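Ammont Red

From the Fadside Companion to Orchards and Gardens
Entry by Humaira Ghauri. Last revised July

The Ammont Red is a dessert apple once grown widely in the Pleltham valley and now grown there mainly out of loyalty. It ripens late, stores well, and was for several decades the standard lunchbox apple of the district, a position it held partly on flavour and partly on its ability to survive a school bag.

Origin

The variety is usually described as a chance seedling found beside the drying shed at Ammont, a mixed farm on the valley's east side. The Verbruggen family, who owned the shed, always maintained that it was a deliberate cross and that the records had been eaten by mice. No rival account of the parentage has been offered, the mice having been thorough.

Early trees were sold from the farm gate under the name Verbruggen's Keeper. The change to Ammont Red came when the Pleltham packing shed found that the original name would not fit on its labels.

Characteristics

The tree is vigorous, upright and fond of its own opinion, throwing strong vertical growth no matter how it was pruned the winter before. It flowers mid-season and needs a pollinator nearby. Left unthinned, it crops heavily one year and sulks the next.

The fruit is medium to large, with a dark red skin over a yellow ground. The flesh is cream-coloured, dense and slightly coarse. Straight from the tree it is sharp enough to end a conversation, but six weeks in a cool shed brings out a honeyed flavour with a little aniseed behind it. Growers call this "coming round". Supermarket buyers, who were not prepared to wait six weeks, called it something else.

Red apples in general have long been bred with an eye to the display shelf, and colour is still the first thing most shoppers judge.

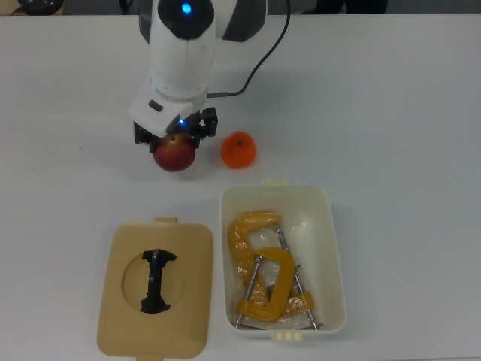 Rise and decline

At its peak the variety accounted for 3385 trees in the valley, according to the packing shed's ledger, which also records the weather, several cricket scores and a long-running dispute over a borrowed ladder. Plantings fell away once sweeter, crisper apples arrived with marketing budgets and coloured stickers. The last full survey found 333 trees, most of them in two blocks near the Fadside road.

Frost took a share of these in later years, and a subdivision took rather more. The streets in the subdivision are named after apples. None is named after this one.

Uses

Although classed as a dessert apple, the Ammont Red is better regarded in the kitchen. It holds its shape in a pie and makes a stiff, rosy jelly. The Pleltham Show still offers a class for it, judged on a plate of eight, and in lean years the competition has been known to consist of one plate.

Cider made from it is dry and tannic, and is mostly drunk by the people who made it.

See also: Keeping apples; Biennial bearing; Pleltham Show

2 comments | 8 shares
© Fadside Companion. Corrections to the editor. Back to top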